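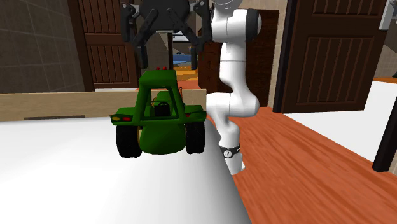 Peninah Laizer wrote back to my first notice within the hour and asked whether you need to know anything about farming to help record farmers. You don't! I grew up in an apartment over a dry cleaner, and I've been doing this for years.

So, once more and with more detail this time. I'm looking for people to join the Mumow listening project, my slightly unruly collection of interviews with folks who worked the small farms out past Villanueva before most of them were sold. We have 236 recordings so far (some wonderful, some mostly wind), and I'd love to get a lot more done before planting season takes everybody away from their kitchens.

What you'd do: sit with someone for 60 minutes or so, ask them questions, and mostly let them talk. I'll send you a question list, but please wander off it. One of my favorite recordings started with a question about fence posts and ended up on a wedding that got rained out.

You'd need your own way of getting around and a decent amount of patience. Swahili or Spanish would be a big plus. If you'd rather stay home, I also need people to type up the recordings, and Felista Nyamweya will show you how she does it (she's fast, don't be discouraged).

It's paid, a little. There's a pot of $4,000 for the whole season, split by the interview or by the finished transcript, and gas money comes on top.

We start in February. Training is one evening, 6:30 to 8, with soup. Write to me, Amos Rosenthal, care of the Hivura reading room, and tell me the last good story somebody older than you told you. A few lines is plenty, no résumé please.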